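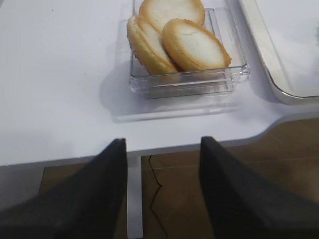

Collecting Demonstrations for a Food Handling Task with a Two-Finger Gripper

Project report
Zane Sakalauskas, Luana Toledo, Sipho Mnguni
Supervisor: Knut Tiedemann
August 2022

1. Summary

We collected a set of demonstrations for teaching a robot arm to move sandwich cookies from a clear plastic container to a white tray. A person steered the arm by hand for every demonstration while the wrist camera and the joint positions were recorded. After checking, we kept 2,893 episodes across 13 table layouts. The episodes were then used to train a policy with Brirnidik, the learning package used in our lab. This report covers mainly the collection. The training results are short and are in section 7.

2. Background

The lab already had a set of recordings made with wooden blocks. Policies trained on those did well on blocks and badly on most other things. Tomos Samuel, who made the block set, suggested that the next group try something light, breakable and not all the same. We looked at crackers, cherry tomatoes and cookies. Crackers broke in the first hour. Tomatoes rolled off the table, and we spent more time on the floor than at the controls. Cookies were the middle choice. They can be damaged, but one bad grasp does not usually end the session.

The task is stated to the operator in one line: move the cookies from the container to the tray, one at a time, without breaking them. An episode covers one cookie. It starts with the gripper in the home position above the front edge of the table and ends when the cookie has been released in the tray and the fingers are clear of it.

3. Equipment

The arm is called Grumby in the lab and we use that name here. It has a gripper with two tapered black fingers and a small camera mounted at the wrist. The camera looks past the fingers, so the fingertips appear in every recording. We decided early to leave them visible. The policy needs to relate the fingers to the cookie, and cropping them out would have removed the most useful part of the view at the moment of contact.

The arm was steered with a hand controller. Recording was done with Horitz, which saves the camera stream, the joint positions and the gripper opening with a shared clock. Horitz also asks the operator for a label at the end of each episode: good, bad or unsure. We did not change this step.

The work was done in a ground floor room in the Kaushik building. The table is white with a matte surface. We tried a glossy board on top of it during setup and removed it after seeing the ceiling lights reflected in the recordings.

4. Layouts

A layout is a fixed plan for where the container and tray go and how the cookies are placed before the first episode. We wrote 13 layouts on cards and kept the cards next to the controller. The things that changed between layouts were:

Position of the container on the table (near, far, left of center, right of center)
Side on which the tray was placed
Number of cookies in the container at the start
Whether the cookies lay flat, leaned on a wall or overlapped

The leaning and overlapping layouts were added in the second week. Our first layouts all had the cookies flat with space between them, and Knut Tiedemann pointed out that cookies in a real container are rarely like that. He was right about the effect on the work. A flat cookie is grasped at its edges from above. A cookie leaning on a wall has one side against plastic, and the operator must either slide it away from the wall first or come down with one finger in a narrow gap. The three of us solved this in different ways, and we discuss that in section 6.

The clear container was a deliberate choice and also our largest source of trouble. Its walls bend the light and show bright lines where the plastic is thick. From some angles the near wall is hard to see at all, and operators touched it with the fingers often in the first days. We thought about using an opaque one. In the end we kept the clear one for all the layouts, as see-through packaging is common with food and the block set had nothing like it.

5. Procedure

5.1 Before a session

Wipe the table and the container.
Turn on the room lights and close the blinds.
Run the Horitz clock check.
Move Grumby to the home position and compare the live view with the saved reference view. If the table edge is not in the same place, correct the camera mount and check again.
Take a layout card and set out the objects.

The comparison with the reference view was not in our first procedure. We added it after Luana found that the camera mount had turned slightly between two sessions. The recordings from the second of those sessions were usable but we marked them with a note, and they are in a separate folder.

5.2 During a session

One person steered and one person reset the table. The person resetting stayed behind the line on the floor until the operator said "clear." We changed places when the operator asked or when the layout was finished, whichever came first. Long turns at the controller were a mistake. Sipho did a whole afternoon alone in the first week, and his later episodes from that day are noticeably slower, with more stops above the container.

If a cookie cracked but stayed in one piece, it was used again. If it came apart, it was thrown away and the episode was labeled bad. Crumbs were brushed off the table between episodes. Small specks were left, on purpose, so the policy would not learn from a perfectly clean surface only.

Cookies used in the work were not eaten. They were replaced at the start of each day.

5.3 After a session

The episodes were copied to the lab drive and watched at double speed by someone who had not steered them. The viewer could change a label but had to write a reason. The most common reasons were that the cookie had been dropped into the tray from too high, that a hand was visible in the view, or that the container had been dragged along with the cookie.

6. The collected set

We planned for up to 400 episodes per layout. Only the simpler flat layouts reached this. The overlapping layouts were slower to reset and slower to steer, and we stopped those when the room booking ended. The total of 2,893 counts the episodes labeled good after checking. Episodes labeled bad were saved but are not in this number. All episodes still labeled unsure after checking were left out as well.

Of the good episodes, 200 were held back and not used for training. They were chosen at random from all the layouts.

The set is uneven in two ways that a later user should know about.

First, the layouts with the tray on the right are overrepresented. This was easier for all three of us at the controller, and when a session was running late we tended to pick up one of those cards. We should have drawn the cards in a fixed order.

Second, the operators have different habits. Zane usually slides a leaning cookie toward the empty part of the container and then grasps it. Luana rotates the wrist and picks it directly. Sipho did both. We had not agreed on a method beforehand, and when we noticed we did not know which was better, so we let it continue. Each episode has the operator's initials in its record, so the set can be split by person.

7. First training results

We trained two policies with Brirnidik using the same settings. One used only the flat layouts and the other used all the training episodes. Both were then run on Grumby with cookies from a new pack.

The policy trained on flat layouts picked flat cookies well. With leaning cookies it came down over the middle of the cookie as if it were flat and pressed on it. We stopped several of these runs by hand.

The policy trained on everything was better with leaning cookies but hesitated. It would begin to slide a cookie, stop, and start to rotate the wrist. Our guess is that this comes from the mixed habits described above. We have not tested the guess. The test would be to train on one operator's episodes alone, and we ran out of time for it.

Neither policy handled the near wall of the container reliably. Touches on the wall were less frequent when the container was close to the front of the table.

The number of robot runs was small and the three of us judged success by eye, so we do not give percentages.

8. Problems and changes for the next group

Agree on one way to grasp a leaning cookie before recording, or assign the methods to separate layouts.

Draw layout cards in a fixed order and keep a sheet on the wall showing which are done.

Fix the camera mount with a second screw. Tomos Samuel has a drawing for this.

Record a few episodes in which the operator makes an error and recovers from it. We labeled many such episodes bad in the first week, including some where the cookie arrived whole. Knut Tiedemann asked us to go back through them, and those that met the task rule were moved to good. The policy has very few examples of backing away from the container wall and trying again, and we think more of them would help.

Book the room for longer than seems necessary. Resetting took more of each session than steering did.

A new group will continue with the set in October. The layout cards, the reference view and the notes on the turned camera mount are in the project folder on the lab drive. The spare gripper fingers are in the drawer under the controller.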